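Section 3. Setting up the bed and the fruit plate
Trerkeck short-stay rooms, guest room set-up guide. Rev. July 23, 2023
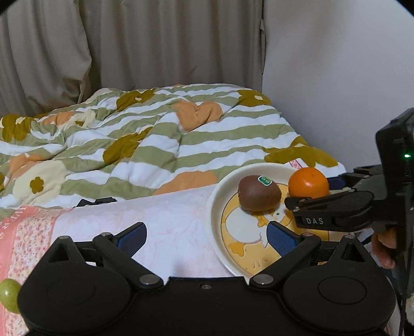
Fig. 2. Duck plate on the bed, kiwi and tangerine. Striped floral comforter, pale pink sheet.

Read section 2 first (stripping and laundry). Room 303 has its own sheet at the end, don't use this one for it.

3.1 Before you start

You need: one bottom sheet, one comforter, one round plate, fruit from the Bastau delivery, dry tea towel. Wash hands. If the delivery's late go do the bathroom and come back.

3.2 Sheet and comforter

1. Bottom sheet on, pull from the foot end. Pink sheets have a darker printed border, run that along the edge of the bed so it's straight.
2. Corners tucked. Hospital corners are nice but not required.
3. Comforter over the top. Stripes go across or lengthwise, whichever the room card says.
4. Find the tag. Tag goes to the foot.
5. Shake it out from two corners, let it drop. Flatten with your forearm, not your palm.

Note: the striped comforters with the big flowers crease the minute anybody touches them. Leave it. Don't iron on the bed, we've lost one that way already.

CAUTION: check under the comforter edge before you leave. Chargers, remotes, socks, all of it turns up there.

3.3 Fruit plate

6. Wash the fruit in cold water and dry it propperly. Wet grapes mark the sheet.
7. Plate in the middle of the bed, flat spot, picture side up. Ducks right way round from the pillow end if you can manage.
8. Kiwi on first. It's the heaviest and it wants to roll.
9. Tangerine next, beside the kiwi. Rim is OK for setting down but push it in toward the middle when you're done.
10. Grapes last, loose, a small handful. Off the stem.
11. Stickers: leave on till the guest is confirmed, then peel. Goes for kiwis especially, the fuzz comes off with the glue if you pick at it twice.

CAUTION: soft fruit stays off the bed. No berries, no cut kiwi, no peaches in January when they're all bruised anyway.

CAUTION: don't sit on the bed once the plate's down. Plate tips, grapes go everywhere.

3.4 If something goes wrong

Grape rolled off: pick it up, bin it, replace it. Check the sheet where it landed.
Juice on the comforter: blot with the tea towel, cold water, call Estíbaliz Arroyo on ext. 61. No bleach on the coloured ones.
Plate chipped: take it out of service, spares are in the Senel cupboard, second shelf. Write it in the book.
Short on fruit: two kinds is fine. One kind, ask Botond Dobos befor you leave it.

3.5 Curtains

12. Curtains closed behind the bed, folds even, hems clear of the pillows.
13. Light off. Door.

Go on to section 4, Paulík kettle and tea tray.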